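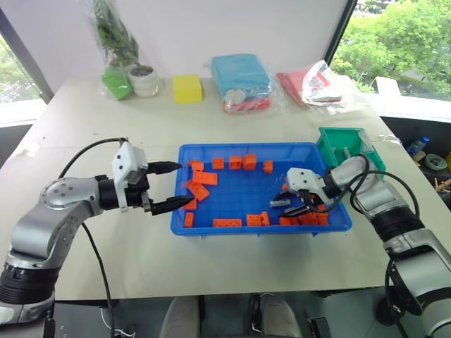 Haris Papadopoulos: The morning devotional went out again with the Scripture reading missing. The reflection on Psalm 69 was there, the closing prayer was there, but no verses between them. Subscribers at Prultcombe chapel have the same gap.

Support: Thanks, Haris. I resent today's mailing to a test address and the verses are missing there too. The Vusilari template pulls them from the lectionary table, and that table came back blank for Psalm 69.

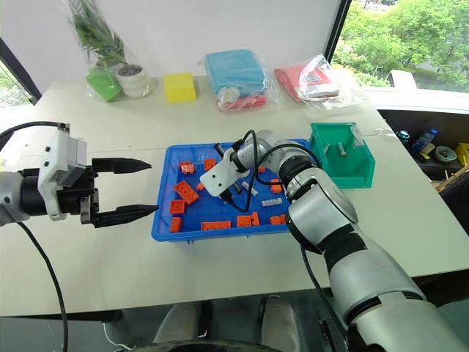 Photo: Michailidis

Cause found. The reading field stops at 2000 characters. Anything longer is dropped whole – no warning in the log. Most of the November readings are short, so they went out fine.

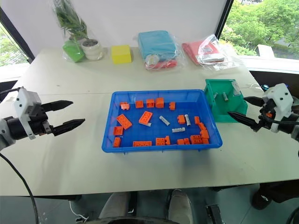
I raised the limit and ran the next 10 devotionals through preview. All have their verses now. One still shows the Gospel heading twice, and I have opened a separate ticket for that.

Haris, please check the 6 a.m. mailing tomorrow and reply here. Status: waiting on customer.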